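Atbridge Releases Ziveo 4, a Motion Planner That Assumes Your Floor Is a Mess

17 Jun 2020

Atbridge today released Ziveo 4, the latest version of its motion planning and perception software for two-armed robots working in homes. The new version plans both arms together, keeps a running map of everything the arms might snag on, and has at last been taught that a power cord is a thing.

Earlier versions of Ziveo were developed in a test apartment that Atbridge kept extremely tidy. The software did very well there. It then went to customers, whose homes contained shoes.

"We had a planner that could find the best path through a room with nothing in it," said Krešimir Shehu, who leads the planning team at Atbridge. "Customers kept asking for the other kind of room."

What is new in Ziveo 4

The biggest change is how the software treats things that are long, thin and floppy. Ziveo 3 sorted the world into solid objects and free space, and a cable on a pale floor tended to be filed under free space until a gripper came up with it. Ziveo 4 adds a third category, called "soft keep-out." Cords, straps, sleeves and the edges of cloths go into it. The planner may pass over them at a set height, and it will take a longer route before it drags a wrist through them.

The same category covers the robot's own cables. Many research arms carry their wiring on the outside, where it droops, swings and gets in front of the camera. Ziveo 4 tracks that wiring as part of the arm and leaves slack for it when planning a reach. Users of earlier versions will remember the log message "unknown obstacle attached to self." It has been retired.

Two-arm planning has been rewritten as well. Previously the right arm planned first and the left arm made do. The arms now share one plan and one clock, and either can be told to hold still while the other works. Teams that prefer the old behavior can turn it back on with a single setting, though Atbridge would like to hear why.
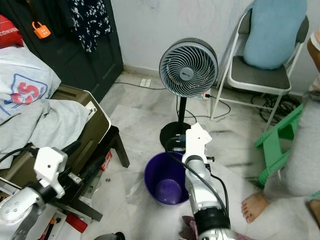 A room of the sort Ziveo 4 is built for: pedestal fan, power cords, purple bucket, and a green step stool on its side.

Rooms like this are hard on a planner for dull reasons. A fan grille is full of gaps, so a depth sensor may report a solid disk, a cloud of dots or a view of the wall behind it. A pole is narrow enough to vanish at the wrong angle. A bucket is mostly a hole. Ziveo 4 handles such objects by fitting a simple closed shape around them and treating the whole shape as occupied, then opening it up only when the task calls for going inside. Putting something in a bucket is allowed. Passing a forearm through a fan is not, whatever the sensor thinks.

Patterned floors get their own attention. Veined tile used to produce a steady supply of imaginary cords, and the new cord detector checks for height and continuity before it believes what it sees. It still gets fooled now and then – when it does, it errs toward stepping around a line in the tile, a habit the team has chosen to find charming.

Replay tool included

Ziveo 4 also ships with Navumis, a replay tool that until now was used only inside the company. Navumis lines up the head camera view with the planned path of each arm, so an engineer can stop at any moment and see what the software believed was in the way. Notes can be pinned to a single time step and shared with the rest of the team. There is a search box. There was not always a search box, and Atbridge thanks its own staff for their patience.

The release closes 187 reported issues. The oldest, concerning a curtain, had been open since the first version. The planner was tuned on 3,000 recorded reaches in furnished rooms, none of them cleaned up beforehand, which the people who set up the sessions described as the easiest instruction they had ever been given.

First users

Robotics integrator Hoxha has been running a preview build on 2 of its two-armed systems and will move the rest over in September. Its engineers asked for one change during the preview, a way to mark a person's seat as a permanent no-go area even when the person has left it. That option is in the release and is on by default.

"People come back to their chairs," said Shehu. "It took us a meeting to agree on that, but we got there."

Availability

Ziveo 4 is available now to all current license holders at no added charge. Navumis is installed alongside it and can be left out during setup. Saved maps from Ziveo 3 will open in the new version, but they need to be rebuilt before cords and cloths show up in them. Support for Ziveo 2 ends with this release. Customers still running it are asked to get in touch, partly for help with upgrading and partly out of curiosity.

About Atbridge

Atbridge makes planning, perception and replay software for robots that work around furniture. The company does not make robots, arms, grippers or fans.

Media contact: Atbridge Press Office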